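Bimanual policy on deformables: does relabeling the waiting arm help?
Forum: Manipulation Learning > Methods and results

mendier_lab
Posted in September
Hello all. I want to share a result and ask for opinions before we write it up. We train one policy for both arms on a bag task, with 807 teleoperated demonstrations. After cleaning, 755 are left.

Our problem was the waiting arm. In many demos one arm works and the other one only stands still, so the policy learns that standing still is a very good action. At test time both arms wait for each other, and the episode runs out.

What we changed:

1. We split each demo into segments by gripper events of either arm.

2. In each segment we mark which arm is leading. The loss of the other arm is multiplied by a small weight when its joint velocity is under a threshold.

3. We keep full weight when the two grippers come close to each other, also if one is slow. In this phase the slow arm is doing something useful. The bag with the mandarins and lemons is the setup where we see it best, with the light-blue stick in the left gripper and the right gripper coming to meet it.

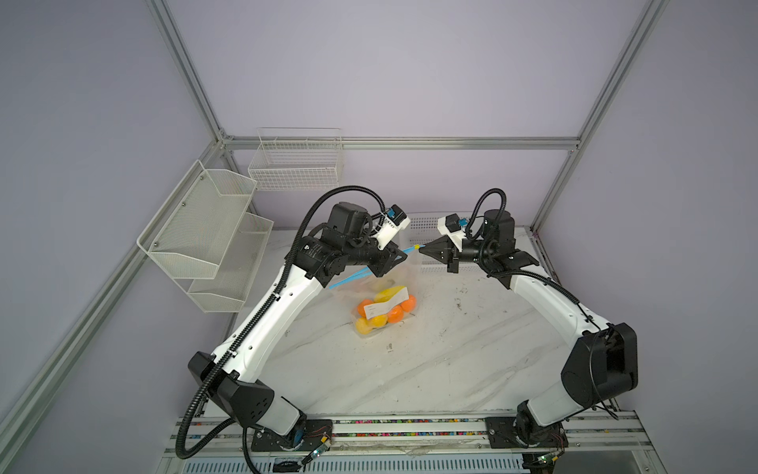

4. We evaluate with 20 rollouts per policy, same start poses for both. Baseline had the mutual waiting in 4 of them. With reweighting we did not see it in any.

The architecture is the same in both cases, only the loss is different. I would be glad for any comments.

flernby22
Nice and simple, I like it. But 4 against zero in 20 rollouts is thin. If you repeat the baseline with another seed you could get two, or seven. Did you train more than one seed?

mendier_lab
Only one seed for each, I must admit. One training occupies our machine for a long time. I agree it should be done before the paper.

cavalcanti_r
I do not agree that the loss is the right place. When we had this, the cause was the action chunk. A long chunk contains mostly the idle part, and the policy commits to it. We made the chunks shorter and the waiting went away – no labels, no threshold. Your step 3 is also one more number to tune, the distance between grippers.

mendier_lab
We tried shorter chunks first. The waiting was less frequent, but the motion became shaky near the bag, and with thin plastic this is bad. The distance threshold is a weak point, yes. We set it by hand.

holham_dev
We saw the same shaking as mendier_lab. Could you combine both? Shorter chunks with some smoothing over overlapping predictions, and then your weights on top.

cavalcanti_r
Smoothing hides the problem in my experience, and it makes the grasp late. Still, I would like to see the comparison with equal chunk length. Without it I am not convinced.

flernby22
Also please report success separately from waiting. A policy which never waits can still tear the bag.

mendier_lab
Fair. I will run three seeds, two chunk lengths, and count both things. It will take some weeks – I post here when I have the table.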